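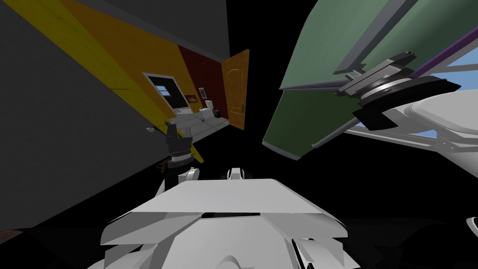 White housing, black gripper, a touch of gold.

Movie night at home: the tips we keep coming back to

Posted 29 Oct 2018 by Jeptoo Muriithi

The clocks are about to change, it's dark before supper, and I could not be happier, for it means movie season in our house! We've been doing a Friday film in the spare room for years now (it used to be the room with the ironing board in it, and if I'm truthful the ironing board still visits). What follows is everything we've picked up about making a plain room good for watching a movie in. Most of it costs next to nothing.

Darkness first

Before you spend a cent on a screen or speakers, sit in the room at the time you usually watch, with everything off, and look for light. You'll find it under the door, along the top of the blinds, and coming from every little LED on every little box. A rolled towel does the door. For the blinds, a strip of black felt tacked along the inside of the window frame makes a huge difference, and it peels off again if you use removable strips. LEDs get a dot of black electrical tape. Don't tape over the spot where the remote signal goes in, or you'll spend the opening credits pressing buttons and muttering, as I did all through a very good submarine picture.

If you watch on a TV, pitch dark can be a little hard on the eyes. Put one low lamp behind the set, pointed at the wall, with the dimmest warm bulb you can find. It takes the glare off and the blacks look deeper too.

TV or projector?

We went back and forth on this one for months. Our TV is a 65 inch and it's lovely for anything we watch with the lights on. For proper movie night we now use a secondhand projector, rated at 3000 lumens, throwing a picture of almost 80 inches onto a bare wall. I adore it. It makes an old western feel like an old western.

A few things I wish I'd known with the projector:

Fill every dent in the wall first, sand it, and paint it flat white or a very pale gray. Anything with a sheen gives you a bright spot right in the middle of people's faces.

Get it level with a real level. The keystone setting will square up a crooked picture but it softens it as well, so use your hands before you use the menu.

Clean the filter. Ours slides out of the side, and a soft dry paintbrush gets the lint off in a minute. Let the machine cool down before you open anything up.

Keep it off the shelf where you keep the popcorn. Butter travels.
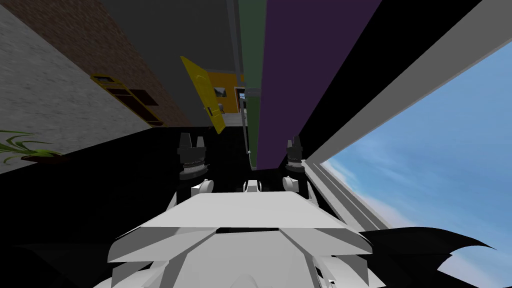
Pale gray and white panels, with a dark arm joint on either side.

Seats, and where to put them

Everybody pushes the couch up against the back wall. Try pulling it forward a foot or two, just for one evening. Sound piles up against a wall and the talking gets boomy, and you'll be amazed how much clearer people's voices are once your head is out in the room.

For a second row, we built a low platform out of two old pallets with a sheet of plywood screwed on top and carpet stapled over that. Check pallets for nails, check them again, and sand the edges you might catch a shin on. Kids love it and so do I. Floor cushions go in front for anyone under ten, or anyone who arrives late.

Sound without the fuss

If you do just one thing, get the speakers up off the floor and turned in a little toward the seats. Ear height is right. Ours sit on a pair of cheap wooden stools with a folded dishcloth under each one to stop the buzz.

Bare rooms echo. A thick rug, a bookcase with actual books in it, a quilt hung on the side wall; any of those will soak it up. I got our quilt at the rummage sale in Tilledley and it has done more for our sound than the soundbar did.

When you can't hear the dialogue but the explosions rattle the windows, look in the audio menu for something called night mode. Turn it on. It evens out the loud and the quiet, and you can stop riding the volume button all evening.

Looking after discs

Yes, we still have discs, shelves of them. Wipe from the middle straight out to the edge with a clean glasses cloth, never round and round. For sticky fingerprints use a drop of dish soap in lukewarm water, then rinse and let it dry standing up. Store them upright, out of the sun. Ours were by a radiator until May and two of the cases warped so badly they won't shut.

Thrift stores are wonderful for discs, by the way. Hold each one under the light before you pay. Light scuffs usually play fine. A deep scratch that follows the curve of the disc is the kind that skips.

Popcorn, the stovetop way

Heavy pot, lid, medium heat, three tablespoons of oil. Drop in a few kernels and put the lid on. When they pop, take them out, add half a cup of kernels, cover, and pull the pot off the heat for thirty seconds. Back on it goes, lid cracked just a hair so the steam gets out. Shake now and then. When the popping slows to a couple of seconds between pops, tip it into the biggest bowl you own right away. Melt the butter separately and let it stand a moment so you can pour off the clear part; the milky bit at the bottom is what makes popcorn soggy. Use fine salt. Coarse salt just sits at the bottom of the bowl looking pretty.
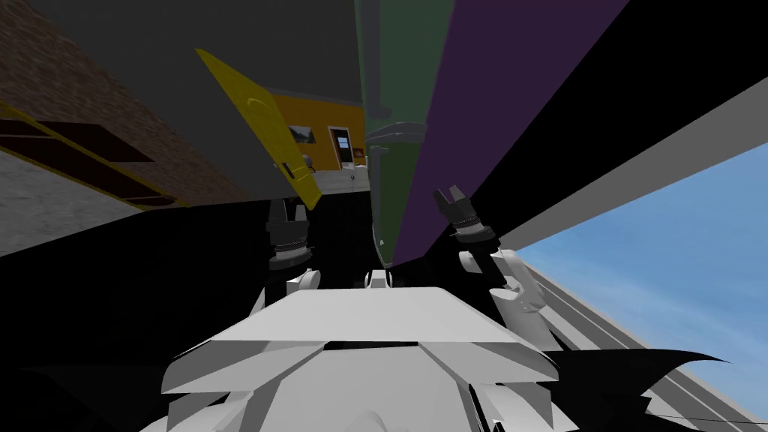

Bart Vandenberghe wrote in to say that he skips the butter and tosses the popcorn in a spoonful of warm coconut oil, then shakes it in a paper bag with the salt. He also swears by starting the movie 5 minutes before you think you're ready, so that everyone hurries up and sits down. I tried the coconut oil on Friday and had two bowls.

One more for the projector people: when you're done, let the fan run until it stops by itself before you switch off at the wall. The bulb will last longer, and bulbs are not cheap.

Next up I'll be rewiring the lamp behind the TV so it has a foot switch. If you've done that with an old floor lamp, please leave a note in the comments and tell me which switch you used!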